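The two-arm cell at Fellham has been sorting hardware since April, and I've been looking after it the whole time. It runs nuts and bolts into a divided plastic box. Job 3112 was to go through the cables, re-teach the box position and swap the wrist camera mount on the left arm.

I started with the cables. The conduit on each arm is held to the links with zip ties, and I leave enough slack at the elbow for a full reach. Too much and it rubs on the wall panel. 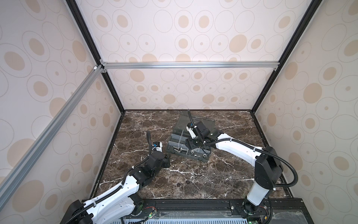 Both arms on the front rail, right gripper down in the box.

Next was the box position. I run the arms at 40 percent speed for this and touch off on the front corners of the tray, then on one divider. The dividers are the weak point - they lean a little in their slots, so I teach the pick height above them and come straight down.
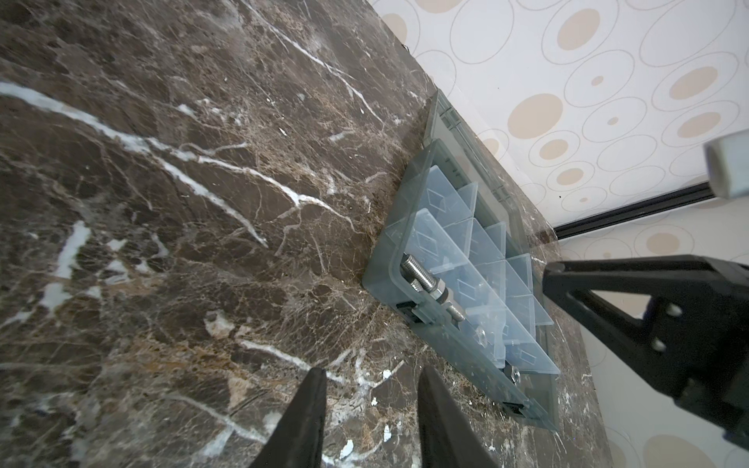

How often do you need to re-teach the box?

Every 10 shifts, and again any time somebody lifts it out to clean under it.

I also changed the gripper finger pads. The old Riltell ones had gone shiny at the tips and let bolts spin. The new set is from Crabtree and a bit softer. Each finger comes off with two screws, and I mark left and right before they go in the tin.

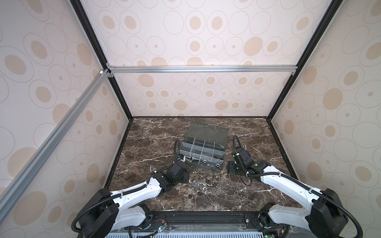 Lid open, with some hardware on the floor in front of the box.

Small parts on the floor of the cell get swept out before I home the arms. A nut under a fingertip will throw off the touch-off and you can lose an hour looking for the fault in the software.

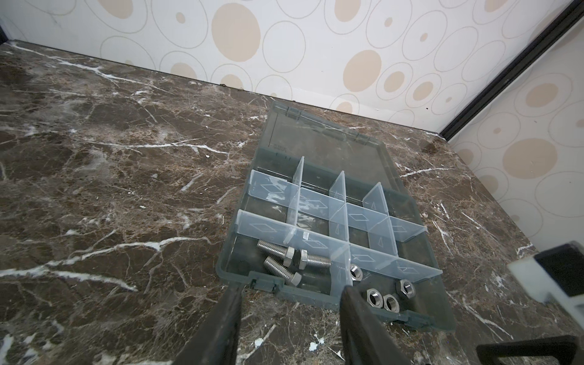 The camera mount took longer than the rest. The Jurel bracket has slotted holes, so it shifts while you tighten it. I snug both screws, check the view, then go back and forth a quarter turn at a time. The cycle counter read 2700 when I closed the job. I still want to replace the left base connector, but the part is on back order.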